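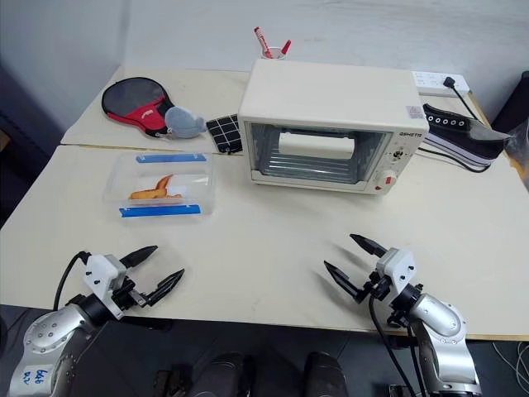 Notes on scheduled posts going out late on a WordPress site. Long thread, mostly for people who run their own installs and have seen "Missed schedule" in red in the post list.

The site is the Mallcombe events listing. One install, one database, a custom post type for events and a small plugin called Prenby that sends the reminder emails. Hosted on Jikura, on the cheapest plan that gives you SSH.

Symptom: a post set for seven in the morning would appear at some point before lunch. Reminder emails went out late by the same amount. No PHP errors in the log and nothing in the mail log except the late timestamps.

Background if you need it. WP-Cron isn't a real cron. Nothing wakes up on its own. When a page is requested, WordPress looks at its list of scheduled events, and if one is due it makes a second request to wp-cron.php to run it.

So no page request means no cron. A full-page cache makes this worse, as a cached page is served before PHP is loaded at all. A site can have plenty of visitors and still look, to WP-Cron, like it has none.

That was my first theory and it was partly right. The cache was put in during July and the complaints began after that. But the cache only covers logged-out visitors, and the editors are logged in from breakfast onwards. It didn't account for a delay of several hours.

First step was to take page loads out of it. In wp-config.php, above the "stop editing" line:

define( 'DISABLE_WP_CRON', true );

The name is misleading. It stops page requests from spawning cron. It doesn't stop cron working when something else calls it.

Then a proper crontab entry, every five minutes, running WP-CLI from the site directory:

wp cron event run --due-now

I prefer this to fetching wp-cron.php with curl. It doesn't go through the web server, so the web server's timeout doesn't apply, and the output can go to a file you can read afterwards.

Check which PHP the crontab uses. On this host the command line default was an older version than the one the site runs on. I gave the full path to the right binary. Isauro Ibarra had warned me about that a while ago and I'd forgotten.

Result: better, still wrong. Posts were now late by minutes, and the output file showed each run taking far longer than it should. So, the list itself:

wp cron event list
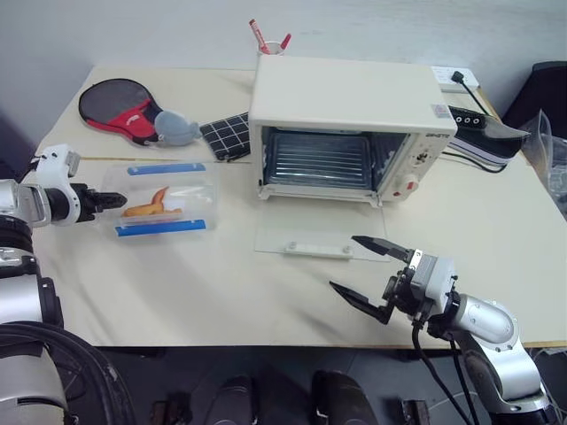 The list was long enough that I piped it through sort and uniq -c. Most hooks appeared once, as you'd expect. The Prenby reminder hook appeared 236 times.

All of them were recurring events, all set to hourly. Each one loads every upcoming event, works out who needs a reminder, finds the reminder has been sent and stops. Harmless alone. In a queue, with the publish event stuck somewhere behind it, less so.

Now, why so many. The plugin does what most plugins do. On init it asks wp_next_scheduled() whether the hook exists, and calls wp_schedule_event() if it doesn't. That pattern is fine provided both calls are given the same arguments.

They weren't. The schedule call passed an array with the plugin's version and the current list of event categories. The check passed only the hook name.

An event in WP-Cron is identified by its hook plus a hash of its arguments. Ask for the hook with no arguments and you are asking for a different event. The check returned false on every single page load.

You'd then expect thousands of entries, and for a day I couldn't see why there weren't. Entries in the cron array are keyed by timestamp, then hook, then the hash. The plugin rounded its timestamp to the next full hour. Same hour, same hook, same arguments: the entry gets overwritten and the count doesn't rise.

Change the category list, though, and the hash changes, so you get a new entry and the old one carries on repeating for ever. The editors had been adding and renaming categories all summer. Every edit left another hourly job behind it.

Side note on single events, which behave differently. wp_schedule_single_event() will refuse an event if there is already one with the same hook and arguments within 10 minutes of it. Recurring events get no such check. People mix these two up a lot, me included.

Clearing it out. wp_clear_scheduled_hook() is no good here, as it also matches on arguments and would remove nothing. You want wp_unschedule_hook(), which takes the hook name and removes all of them whatever the arguments. From the command line:

wp cron event delete prenby_send_reminders

Take a copy of the cron option before you do this. It is one row in the options table, serialised. If you delete the wrong hook you will want that row back.

The cron option is also autoloaded, so every uncached request had been reading and unserialising the lot. After the clear-out that row was 70 per cent smaller. I didn't measure page times before, so I can't say what it did for them.

The fix in the plugin is two lines. No arguments in either call, and the callback fetches the categories when it runs. They should never have been in the schedule, as they were out of date by the time the job ran anyway. I've sent the patch to Horacio Riquelme, who maintains Prenby, and he has merged it.

He also moved the scheduling from init to the activation hook. I'd keep a check somewhere as well. Activation hooks don't run when a plugin is updated, and anyone who restores a database without the cron row will lose the event and get no warning.

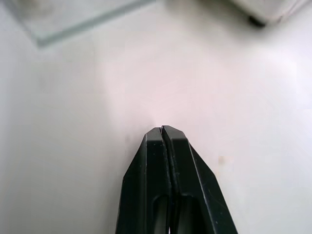
Gripper with both fingers closed.

Monitoring. I wrote a short shell script, Tosh, that runs once an hour. It counts the events per hook and emails me if any hook has more than 40. It also emails if anything is overdue by more than a quarter of an hour. It has no options and no readme and I don't intend to add either.

Current state, 16th September: full list is about half a screen. The cron run finishes before I can switch windows to look at it. Scheduled posts go out within five minutes, which is the crontab interval and as good as this set-up gets.

Still open: time zones. The event dates are stored in local time and the cron timestamps are UTC, and one part of the reminder code converts twice. It cancels out in winter. I'll do a separate thread when I've got a test that fails reliably.

If you're on Prenby and want to check your own site, run the list command and look for repeats of the reminder hook. One line is correct. If there are more, update the plugin first and then delete the hook, in that order, otherwise the old code will put one straight back.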